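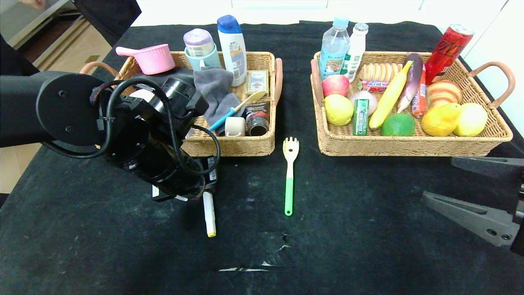

Mendero's Two-Basket Sorting Kit Goes on Sale in Sastine

SASTINE, 9 April 2026. I've been selling baskets since 1992, and I have never been this excited about two of them! Starting today, my shop Mendero is offering the Hsueh Pair, a set of two rectangular wicker baskets with curved handles, made to sit next to each other and keep your everyday stuff from turning into one big heap.

The idea is about as simple as it gets. One basket is for washing-up and bathroom things (shampoo, a toothbrush, a mug, a cloth, whatever lives near your sink). The other is for food and drink, so fruit, vegetables, snacks and a bottle of water all go in there together. When you need something, you know which basket to go to, and tall bottles can stand along the back where you'll spot them right away.

I started packing baskets this way at home in January and then couldn't stop. My bathroom shelf went first, then the pantry, then the trunk of my car. The pair costs $40, and it comes with a little card of packing tips that I wrote myself, so blame me for the jokes.

One of those tips is about the bits that don't belong in either basket. Pens, batteries, little tubes of this and that: pick them up and give them a spot of their own before you start on the big things. They're so easy to miss on a dark carpet!

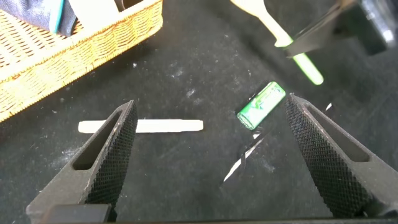
Where to Find the Pair

The Hsueh Pair is at the Mendero shop in Sastine now, and the Sudar market stall will have it for the next 14 days. We're also running 3 free packing sessions at the shop. Bring your own clutter (a bag or two is plenty) and I'll help you sort it. Ask at the counter for session times, and for press samples too.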